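April 29, 2021
Loft notebook, floor and furniture survey, upstairs only

Started late, key for the side stairs didn't turn till the third go. Meant to get the whole upper level written up before lunch, got most of it. Downstairs is another day, don't let me get talked into doing both at once again.

Floor first as that's what Celard keep asking about. Weathered grey-brown wood look, the distressed kind, planks laid long and narrow. Need to settle what to call the color on the order sheet. I put "driftwood mix" last time and they sent samples that were far too yellow. Reads gray from the stairs, then you stand over it and there's plenty of brown and tan in there. Any patch has to be mixed from more than one box or it will show. Note for whoever orders: ask for 3 boxes minimum, take planks from all of them.

Partition side. Frosted glass, horizontal white blinds. Notice taped up about eye height, leave it alone till the office says otherwise. Tape only, no screws in or near the glass. Last time we peeled tape off a frosted panel (old Zerkberg job) it left a square that took an afternoon and a lot of bad language. Warm it first, peel slow, wipe with the mild stuff.

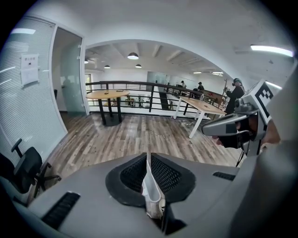

Door next to it is glass too, white frame, slight green tint. Want to check the tint against the spare pane in the store before anybody orders a new one, my money is on no match. Closer still to be looked at, I didn't have the small hex keys up with me. Put them back in the red box please, whoever has them.

Chairs: black mesh back, five-spoke base. They get parked right up against the foot of the glass. Would like a low bumper strip along there, clear or grey, nothing that needs drilling. Dekker do one in 200 cm lengths, I think that's the shortest run they sell. Ask about offcuts. Castors: hard or soft, need to flip one over and look. If hard, swap for soft before the floor work and not after.

Moved over to the railing end after that. Better light for looking at the surface and you see how much a sweep misses. Small dark specks all over, scuffs too. Vacuum with the brush head, then a damp cloth, THEN judge the scuffs. Half of what gets reported as damage in this building is dirt. 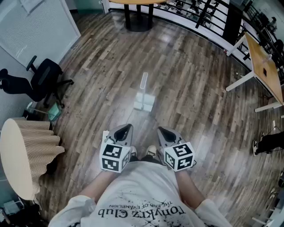

Wilma Groen
Fit-out and maintenance, upper level

Little clear plastic piece lying on the floor out in front of the round table, flat base with a thin upright strip. Looks like acrylic. Could be a sign holder or part of one, didn't settle it. If it's yours say so, otherwise it goes in the lost parts tray. Clear plastic on a floor this busy is a great way to skid.

Round table: light wood top, dark pedestal, round foot. Felt under the foot, please. Cimine pads held up best when we tried them in September, the cheap ones went to crumbs. Clean and dry the underside before sticking anything or its a waste of pads.

Railing: black metal, runs along the low white wall or balcony edge. Shake test on every section still to do, with a second person on the level below watching the fixings. Wall paint wants a touch up at some point but I'm not starting that while the floor's being argued about. Tin is labeled, roughly 40 percent left by the feel of it, check it hasnt skinned over.

Left to do:
hex keys, door closer
castors, flip and look
Dekker re bumper strip offcuts
railing shake test, two people
tint check on spare pane
send Celard the plank notes, with a daylight sample this time

Budget line for the sundries is 37, pads and cloths come out of that, strip does not. Box of cloths is under the stairs behind the ladder.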